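The Year I Stopped Stepping on Blocks

By Samira Farah

My mother-in-law has a theory that every toy with more than five pieces loses one within a week of entering a house. We bought our daughter her first shape blocks in March, and the first one went missing before dinner. It was a crescent moon. It has never come back. I've had the couch cushions off, I've had the couch itself off, and I found a hair clip and a pen from a bank that closed.

I started writing about toys for this magazine by accident, after I complained to my editor, Widad, about the state of my living room floor. She said, "So write that down," and now I spend a lot of my working life in other people's playrooms, looking at their bins. I love it! You learn so much about a family from how they put things away (or don't).

The best morning of the whole project was a Friday at a toy library called Andthorpe, which lends out sets to families who don't want to buy them, or who have run out of closet. Tshepo Baloyi has run it out of the back half of an old print shop for years. When I visited he had 1,039 loose blocks on the shelves, and I know the figure because it was inventory week and he had it on a sticky note stuck to his sleeve.

"People think the missing pieces are the problem," he told me. "It's the extra ones. A set goes out with 30 and comes back with 39. Whose are those?"

The extras go in a tub by the door. I asked if I could look through it and then lost most of an hour in there. Two kinds of domino, a wheel, a very nice little wooden goat. And heaps of plain shapes, the kind everyone's had at some point, with the cubes and the cylinders and the triangle that gets chewed on one corner.

Tshepo sorts by shape, always. Samira Qaisi, who works the desk with him (two Samiras in a room, it was chaos), sorts by color, and they have been arguing about it since she started. Her case is that a four-year-old can spot red from across the room and will put red with red without being asked. His is that a color pile tells you nothing about what's gone. If you own two stars and there's one in the tray, you know to go look under the radiator.

I tried both at home. Color won for speed, hands down. My daughter cleared the rug in the time it took me to make coffee, and she was thrilled with herself. But then I went to put the shapes back in their box, which has a molded slot for each one, and I had to re-sort the entire thing by hand while she "helped." So now we do color on weeknights and shape on weekends, when I have the patience for it.

A few other things I picked up along the way. Shallow trays beat deep bins, because nobody digs politely. Lids are a nice idea for people with no children. A reader named Fares Kanaan wrote to say he keeps all his son's blocks in a muffin tin, one kind per cup, and I was doubtful until I tried it, and now I need a second muffin tin. And if you're buying new, chunky pieces are worth the extra money. They don't go down the heating vent. Ask me how I know about the heating vent.

What I haven't solved is the third way of sorting, the one that belongs to the kids themselves. My daughter's groups make no sense to me and she'll defend every one of them. It might be a family, or a bus line, or "these ones are tired." I used to break those up at tidy time and get tears for it. Lately I leave them alone until morning and try to guess the rule over breakfast. Take a red cylinder and a red star huddled up with a green star and a green cylinder, and then a line with a blue triangle, a yellow heart, a yellow pentagon and a blue hexagon. Is the huddle the stars' party? Is the line waiting to get in? Tshepo would say two stars, two cylinders, done. Samira would have the reds away already. I'd give it until after the toast.

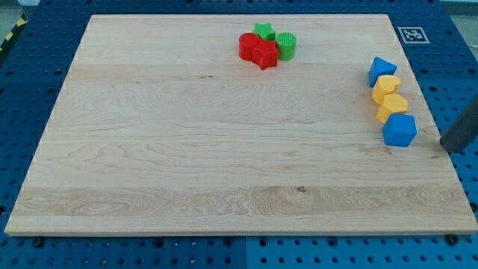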